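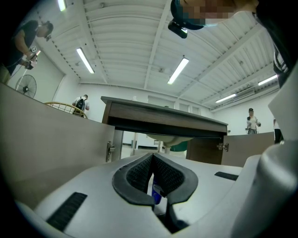

¿Se puede quitar la cal de un grifo negro con vinagre? Depende del acabado: en uno lacado lo dejaría muy rebajado y solo un momento, y en uno con el color ya saltado ni me acercaría.

Bueno, con eso abro el hilo, que la pregunta me la han hecho por privado varios de los que me leísteis en el de las juntas y prefiero contestar aquí para todos. Vivo en Aner, que quien conozca la zona ya sabe lo que sale del grifo (si dejas un vaso secándose boca abajo te queda un dibujo que parece un mapa), y llevo desde que me mudé peleándome con la cal en el baño, en la cocina, en la plancha y hasta en el cuenco del perro.

Lo que hago yo: paño de microfibra seco después de usar el lavabo, siempre, y una vez por semana agua templada con un chorrito de vinagre de limpieza, pasar, aclarar con mucha agua y secar. Nada más. Para la alcachofa de la ducha ácido cítrico, 30 gramos por litro, la desmonto y la dejo en un barreño mientras friego. Y aun así la cal me gana, así que estoy pensando en poner descalcificador. ¿Alguien tiene uno en piso pequeño? ¿Merece la pena o es tirar el dinero?

— marealta_77

-----

tuercafloja escribió:
Yo tengo el Brunton pequeño debajo del fregadero desde que reformamos y no lo quitaría por nada del mundo. La ropa sale distinta, el pelo sale distinto, la mampara ya no es una tortura... Eso sí, come sal. Compro los sacos en Temby, que me los suben a casa, y gasto 12 kilos en una temporada de nada. Y ojo con el ruido al regenerar, que lo programé a las 2 de la madrugada y la primera noche me levanté pensando que se salía la lavadora!

-----

pan_con_moho escribió:
A mí me perdonáis pero lo del descalcificador en un piso de una persona me parece un disparate. Pierdes armario, pagas instalación, pagas sal, tiras agua cada vez que regenera y luego el agua sabe rara. Marealta, con secar y el cítrico vas sobrada. Mi madre ha vivido toda la vida en Umska con un agua peor que la tuya y tiene los grifos de cuando se casó, brillando. Trapo y ya.

-----

tuercafloja escribió:
@pan_con_moho lo del sabor es regular mal la dureza residual. No hay que dejarla a cero, el mío tiene una rueda para mezclar y el agua sabe a agua. Y tu madre tendrá grifos cromados, que aguantan lo que les eches. Con los negros la historia cambia.

-----

pan_con_moho escribió:
Pues que no compren grifos negros, digo yo, jajaja. Si la moda te obliga a ir detrás con el trapito, el problema es la moda.

-----

marealta_77 escribió:
A ver, que haya paz. Los grifos negros los elegí yo con toda la ilusión y asumo mi culpa (en la tienda, sin una gota encima, eran preciosos!!). Lo del armario me preocupa de verdad, porque debajo del lavabo no me cabe el aparato y en la cocina tengo ya el cubo, los productos y la caja de herramientas. He estado mirando medidas y tendría que sacrificar la balda entera.

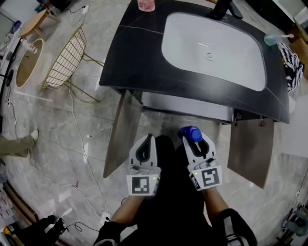

Y luego está lo de la piedra. Con encimera oscura tengo claro que el vinagre hay que mantenerlo lejos si es mármol de verdad, lo come, le quita el brillo y no vuelve. Si es porcelánico o un imitación se supone que no pasa nada, pero a mí me da cosa igualmente y lo que hago es echar el producto en el trapo y nunca directamente. Me costó un cerco en la encimera de la cocina aprender eso, al lado de la placa, que todavía lo tapo con el salero.

¿Qué usáis para superficies oscuras? Jabón neutro me deja velo. He probado uno que venden en Temby para vitro y tampoco me convence.

-----

laviejafuente escribió:
El velo suele ser exceso de jabón. Pon un par de gotas en un cubo, de verdad, un par, y pasa luego otro paño solo con agua. Y seca con algo que no suelte pelusa, una camiseta vieja va mejor que muchas bayetas caras. Yo trabajé 6 años limpiando apartamentos de verano y es la única manera de que una encimera negra no parezca siempre sucia. El alcohol de limpieza también da buen resultado pero mira antes en una esquina.

Sobre el vinagre: tampoco lo mezcléis nunca con lejía, que he leído barbaridades en otros foros. Se desprende cloro y te puedes llevar un susto muy gordo. Ni en el mismo cubo ni uno detrás de otro sin aclarar.

-----

marealta_77 escribió:
Gracias laviejafuente!! Pues igual me estaba pasando tres pueblos con el jabón — yo soy de las que apretan el bote y cantan. Esta tarde pruebo con las dos gotas y la camiseta.

-----

cierzo_suave escribió:
Me meto aunque nadie me haya llamado. Antes de comprar nada pide la dureza del agua al ayuntamiento o a la compañía, que a veces lo tienen colgado en la web, o compra unas tiras reactivas. Yo estaba convencido de tener el agua más dura del mundo y mi problema era el calentador, que estaba tan lleno de piedra que iba soltando trocitos blancos y me atascaban los filtros de los grifos. Lo vaciamos, lo limpió el técnico, cambió el ánodo y mano de santo.

Y una cosa que no se suele decir: desenrosca el aireador del grifo y míralo. Si está lleno de arenilla blanca, el chorro sale torcido y salpica más, y cuanto más salpica más manchas. A remojo en cítrico y como nuevo. La primera vez ponle un trapo a la llave, que si no marcas la rosca.

-----

pan_con_moho escribió:
Mira, con esto sí estoy de acuerdo. Limpiar el aireador es gratis.

-----

tuercafloja escribió:
Gratis es, pero no ablanda el agua. El calentador se te va a llenar de piedra igual, y la lavadora, y la cafetera. Yo eché cuentas después de cambiar la resistencia de la lavadora dos veces y por ahí es por donde me salió rentable. Si vives de alquiler ni me lo plantearía, eso también te lo digo.

-----

pan_con_moho escribió:
Dos resistencias!! ¿Y la ponías a 90 o qué? Yo lavo en frío casi todo y la mía tiene más años que el foro. La cal se pega con el calor, si bajas la temperatura de la ropa y del calentador ya has hecho medio trabajo.

-----

laviejafuente escribió:
Ojo con bajar demasiado el termo, que por debajo de cierta temperatura hay riesgo de legionela. Eso que lo pregunte al técnico cuando vaya. En la ropa sí, sin problema.

-----

marealta_77 escribió:
Vale, pues os cuento por dónde voy. He desenroscado el aireador de la cocina y madre mía, parecía una playa. El del baño no hay manera, está agarrado y no quiero forzarlo. Le he atado una bolsita con cítrico flojito, cada poco la quito y miro que no se coma el negro. Las tiras las he pedido y hasta que no lleguen no decido nada del descalcificador — aunque os confieso que el Brunton lo tengo ya en el carrito desde anoche, para qué os voy a mentir.

Lo de la camiseta vieja, un diez. He secado la encimera, la mampara y, ya puesta, los azulejos de media cocina.

-----

cierzo_suave escribió:
Si no sale con la bolsita, prueba a aflojarlo con agua caliente corriendo un rato antes. Y sácalo del carrito, mujer, espérate a las tiras.

-----

Hilos relacionados
Juntas de la ducha negras: ¿rascar o pintar?
Mampara con cerco blanco que no sale con nada
Sal en pastillas o en grano, ¿hay diferencia?
Termo eléctrico que suena como una cafetera
Agua del grifo en Umska, ¿la bebéis?
Fregadero de granito negro, arrepentimientos

Comentarios de lectores

lamparita: El truco de las dos gotas me ha cambiado la cocina, llevaba desde mayo frotando un velo que ponía yo misma.

botijo_azul: Falta hablar de los filtros de jarra. Para el café a mí me bastan.

nomada_de_aner: Vecina de Aner por aquí, confirmo lo del vaso y lo del mapa. Si te llegan las tiras pon el resultado, que en mi calle estamos igual.

llave_inglesa: Discrepo con lo de secar siempre. Con críos en casa eso es imposible, yo paso el paño por la noche y que sea lo que tenga que ser.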